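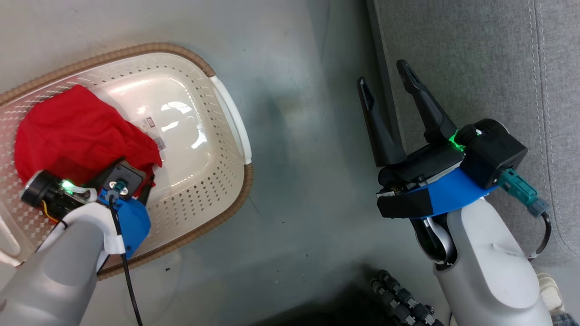

Handenの会員向けに出ている「洗濯物は色分けしなくてよい」という話、私はまだ納得していません。冷水用洗剤なら色移りしないと言われても、根拠として出てくるのは販売元の説明ばかりです。うちではクリーム色の穴あきかごに赤い服を入れるときは、今でもそれだけで一山にしています。かごの内側に色が付いたことはありませんが、白いシャツで試す気にはなれません。

Aslı Tatlıさんの7月の投稿より:
> Kröger の濃縮タイプに替えて9週間、全部まとめて洗っています。
> 色移りは一度もなし。水道代も下がりました。
> 12回分の小袋が安いので、共同購入しませんか。
> 257袋以上で送料が無料になるそうです。

まず、9週間で何を洗ったのかが書かれていません。何度も洗って色の落ち着いた服ばかりなら、どの洗剤でも結果は同じでしょう。新品の濃い色の綿を白物と一緒に入れたことはありますか。

水道代も、回数が減ったぶんなのか洗剤のおかげなのか、これでは分かりません。まとめ洗いなら普通の粉末でもできます。

共同購入については、257袋を誰の家に置くのかを先に決めてください。前回の Jekero の柔軟剤は、うちの物置にまだ残っています。一人3000円の前払いも、私は今回は見送ります。

Pirkach の古い固形石鹸で襟を下洗いする方法なら、手順を書いて送れます。希望の方はリスト宛てでなく個別に返信してください。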